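6 min read

We use cookies to improve your experience on this site. Accept all | Manage settings

4.2 Fridge and bottle task

The second task combines a door pull with the handling of a small object. It was run in the Nusden test kitchen with the same policy weights as the table tasks in Section 4.1. The policy takes head camera input and outputs joint targets for the arm and hand. No force reading is passed to the network.
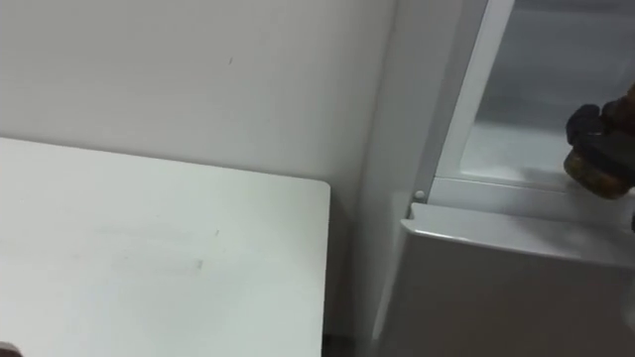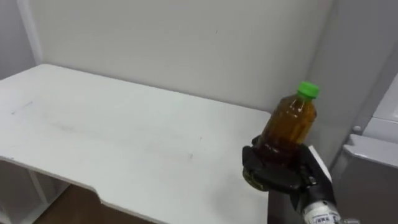
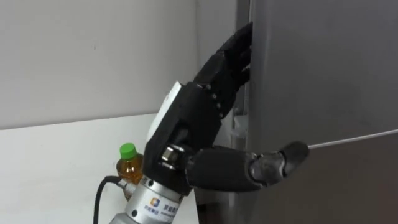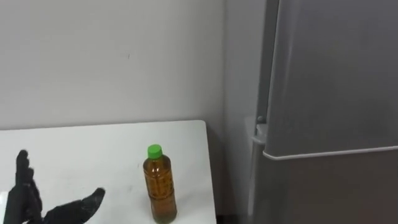 Figure 7. Head camera views from the fridge and bottle task, not in time order.

Training data came from 270 teleoperated episodes collected in March by two operators. Each episode was split by hand into reach, grasp, carry and door segments, following the labelling scheme of Patrício. Start positions of the bottle were drawn from a grid on the tabletop, and the lighting was left unchanged between episodes. We then added 80 correction episodes in which the operator took over after a failed door contact.

The door segment gave the most trouble. With the Zutillow baseline, the wrist often stopped short of the door and the fingers closed on nothing — an error we trace to the loss of depth cues on a plain grey surface. Adding the correction episodes reduced this error but did not remove it. Grasp errors on the bottle were less frequent and had a different cause: the thumb closed too early when the approach angle was shallow.

All policies were trained for 1,000 epochs with the settings in Section 3.3. We also tried a separate network for the door segment. It behaved well when started by hand, but the switch between networks caused a visible jerk at the wrist, and we dropped it from the Eminbridge trials described in Section 4.3.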